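Reading time: 3 minutes

Umomeo novel project – progress report to the fund, June

We are very happy to send this one in. When we last reported we had an outline, a stack of research notes and a detective who kept wandering off. Now there is a full draft of Mangundap, the first book in the Umomeo thriller series, and we think it moves!

The draft runs to 17 chapters. The old opening (the long one at the embassy) has gone, and the book now begins on the night ferry, with the courier already missing and the harbour police asking the wrong people about it. That change alone took most of the autumn, as nearly every clue in the first half had been planted at the embassy and had to be moved. The reward is that the villain now turns up 100 pages sooner, under a false name, and early readers have been perfectly happy to trust him.

What your money paid for this period:

Two rounds of structural editing, both finished.
A language check on the dialogue in the port chapters.
The first cover roughs, in three colour schemes.
Room hire for the Saturday reading group.

The reading group has been the great joy of it. They read the whole draft aloud over several sessions, argued about the double agent, and sent us home with pages of pencil marks. We had worried that the safe house chapter was slow. They liked it, and wanted the car chase cut in half instead, so we cut it.

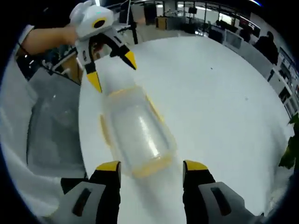 Kitutier wrote back that the double agent was obvious from the moment she lied about the train, and asked for one more honest scene with her before then. We have written that scene. It sits at the end of chapter four, it's only a few pages, and it makes her betrayal hurt a good deal more. Thank you, Kitutier.

Now for what is behind. The copy edit was due to start by now and hasn't, as the new ending needed another pass. In the old version the code book was simply handed over on the pier, and after all that running about it felt flat. The new one has a proper reckoning in the customs shed, and we are still working on who walks out of it. We expect to be four weeks late with the copy edit. The printing date doesn't move. 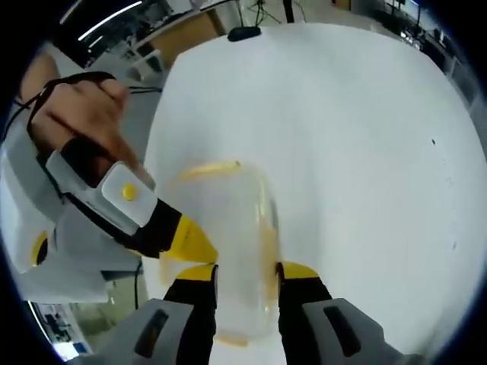

Mangundap project, spring session.

On printing, we've settled on a first run of 3000 paperbacks with Rindstead, plus 200 hardbacks for libraries. The paper sample is lovely – cream, not too thick, and it lies open on the table without a fight. The e-book will come out on the same day.

Spending is within the budget for the period. The only line that went over was postage on the reading copies, and we covered it from the travel line, which we've hardly touched.

Next period we'll finish the ending, get the copy edit under way and choose a cover. We're also starting the outline of book two, which picks up the courier's sister in a mountain town out of season, and we already have far too many ideas for it. A sample chapter will come with the next report.

Comments

inkwell_reader: Glad the ferry is the opening now. I would've given up at the embassy.

Marginal: Please don't let the sister be a spy as well. One per family is plenty.

portside: Will the hardback be for sale to ordinary people or only libraries? I'd buy one.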